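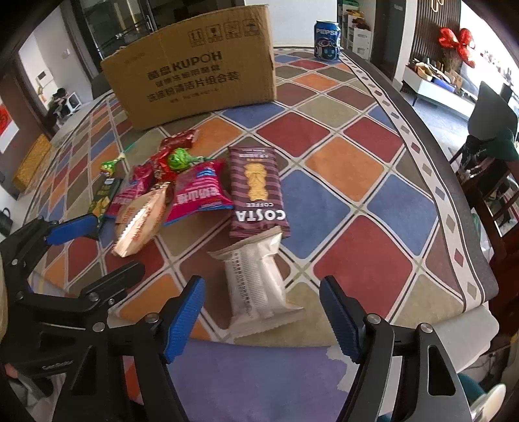

北の港町の目抜き通りを歩いて巡る旅は、地図の上では単純に見える。駅前広場から岸壁まで、ラルスカ通り(Rallska)はほぼ一直線に延び、途中に大きな起伏もない。しかし街路の来歴を専門とするエイノ・リンドクヴィスト氏(Eino Lindqvist)によれば、この通りは少なくとも4回、用途の異なる街路として造り直されている。旅行者が一度の散策でそれを読み取るには、見る順序と高さを決めておく必要があるという。氏は長く測量に携わり、現在は徒歩見学の経路設計と、その案内冊子の執筆を仕事にしている。5月の午前、通りの中ほどにあるカフェで話を聞いた。

最初に尋ねたのは、通りの起点についてである。多くの案内書は駅前広場を起点とするが、氏の経路は逆に岸壁側から始まる。

「番地が岸壁から振られているからです。番地の振り方は、その通りがどちらを正面と考えていたかを示します。駅ができたのは後の時代で、駅側の建物は番地が大きい。古い方から新しい方へ歩くなら、小さい番地から始めるのが合理的です」

岸壁に最も近い区画は、現在バレヌム(Balenum)と呼ばれる。もとは塩と干し魚の倉庫が並んだ場所で、1階の開口部が異様に広いのは荷車を直接入れるためだった。今は飲食店と家具店が入り、広い開口部にはガラスがはめ込まれている。リンドクヴィスト氏は、ここでは店の中よりも敷居を見るよう勧める。

「敷居石の両端に、車輪の当たった溝が残っているものがあります。幅を測ると荷車の規格が分かる。改装の際に石を裏返した店もあるので、全部の店で見られるわけではありません。奇数番地側の方が残りがよいです」

奇数側と偶数側の差は、氏の説明に何度も出てくる。通りの拡幅は偶数側だけで行われ、建物の正面は13区画にわたって後退した。そのため偶数側には連続した並木があり、奇数側にはない。観光写真の多くは並木を入れて撮られるが、古い壁面が続くのは反対側である。

「並木は拡幅のときに植えられたものです。木の下を歩くと快適ですが、古い建物の上階は枝で見えません。葉の出る前なら両側とも見えます。夏に来る方には、行きは奇数側の歩道から偶数側を見上げず、まず奇数側の壁に沿って歩き、帰りに並木の下へ移るよう書いています」

拡幅後の通りは、服地商と時計商の街になった。その中心がコスケラ(Koskela)という屋内商店街である。入口はラルスカ通りに面した幅の狭いアーチで、奥行きは100メートル。途中で緩く右へ折れており、入口からは出口が見えない。設計上の演出かと聞くと、氏は否定した。

「敷地境界です。奥の地主が売らなかったので、通路を曲げるしかなかった。当時の図面には直線案も残っています。折れ点の床に、タイルの目地が合わない線が1本ある。そこが境界線です。演出と説明している看板がありますが、根拠となる資料を見たことはありません」

コスケラの店舗は、服地商が去った後に土産物店となり、その後かなりの期間、半数以上が閉まっていた。現在は陶器、古書、文具などの小さな店が入る。営業時間は店ごとに異なり、水曜日は休む店が多い。見学の経路としては水曜日も通行できるが、買い物を目的とする場合は避けた方がよい。通路の門は20時に閉まる。

3つ目の転換は、自動車の時代に起きた。通りは港へ向かう幹線となり、歩道は削られ、1階の飾り窓は排気の汚れを嫌って小さくなった。旅行者にとって最も見どころの少ない層とされるが、リンドクヴィスト氏はこの時期の痕跡を省かない。

「壁の腰の高さに、後から張った黒い石の帯があります。泥はねを目立たせないためのものです。建物の様式とは合っていないので、剥がした所有者もいます。私は残っている区間を歩いてもらいます。飾りだけを見て歩くと、通りがずっと華やかだったように誤解しますから」

そして現在の姿が4つ目に当たる。車両の通行は早朝の搬入に限られ、路面は花崗岩の小舗石に戻された。もっとも、戻されたという表現を氏は使わない。

「以前の舗石はもっと大きく、並べ方も違います。今のものは扇形に敷いてありますが、古い写真では真っすぐな列です。新しい舗装として出来はよい。排水勾配も適切です。ただ、昔の路面の復元だと思って見ると間違えます。車輪の付いたかばんを引く方は、中央の平石の帯を使ってください」

通りの駅側の端には、プロモリク(Promorik)という旧百貨店がある。長く空いていた建物で、今は下層が食品市場、上層が宿泊施設になった。宿泊客でなくても最上階の廊下までは昇降機で上がることができ、東側の窓から通り全体を見下ろせる。氏が経路の終点をここに置いているのは、この窓のためである。

「上から見ると、偶数側の屋根の線が一段引っ込んでいるのが分かります。地上で歩いた拡幅の話が、そこで確認できる。コスケラの屋根が折れているのも見えます。先に上から見てしまう方もいますが、何を見ているのか分からないまま降りてくることが多いようです」

所要時間については、立ち止まる時間を含めて午前中いっぱいを見込むよう勧めている。岸壁を9時に出れば、奇数側の壁面に日が当たっているうちに中ほどまで進める。午後は同じ壁が陰になり、敷居の溝は見えにくい。雨天の場合はコスケラを先に回し、壁面の区間を後にする。

最近の変化についても聞いた。高級服飾店の進出で賃料が上がり、古い店が横道へ移っている。氏は是非の評価を避け、経路の記述を直す必要が生じた点だけを挙げた。

「店名を目印にすると、すぐに使えなくなります。次の版では店名をすべて外し、番地と壁の特徴だけで案内する予定です。読みにくくなるという意見はありました。番地の表示板がない建物もあるので、そこは窓の数で書くしかありません」

改訂版では、横道へ移った店の多い北側の路地を支線として加えるという。ただし路地の1本は外壁工事で通り抜けができず、工事が終わってから歩測をやり直すことになっている。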